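4. Preparing the Istero sorting box for first use

Before you fill the box, please choose a flat and stable table. A board on top of the table is good, but it must not move when you push it.

1. Take the box out of the bag and remove the tape from all sides.
2. Put the box on its base tray. The tray should lie flat and not rock.
3. Close the lid and press softly on the middle.
4. Turn the box so that the front side of the tray looks to you.
5. Leave free space on both sides, so your hands can work without pushing the box.
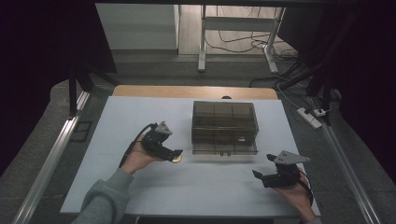 Fig. 4 - Box with closed lid, standing on the board. A coin lies to the left.

6. Open the lid with two hands and look that every compartment is clean.
7. Put in the first coins one by one. Do not drop them from high, the plastic can get scratches.
8. Close the lid again before you carry the box.

Note: The tinted walls let you see the dividers from outside, but for reading small dates on the coins you must open the lid.

Note: Small parts like buttons or screws can also be kept in the box. Do not mix them with coins in the same compartment.

Caution: Do not load more than 300 g in total. With a heavy load, always hold the box from under the tray - never lift it only by the lid.

Caution: Coins are dangerous for small children, who can swallow them. Keep the box closed and out of their reach.

For cleaning, see section 5.

Text: Karla Carrillo. Revised 15th July.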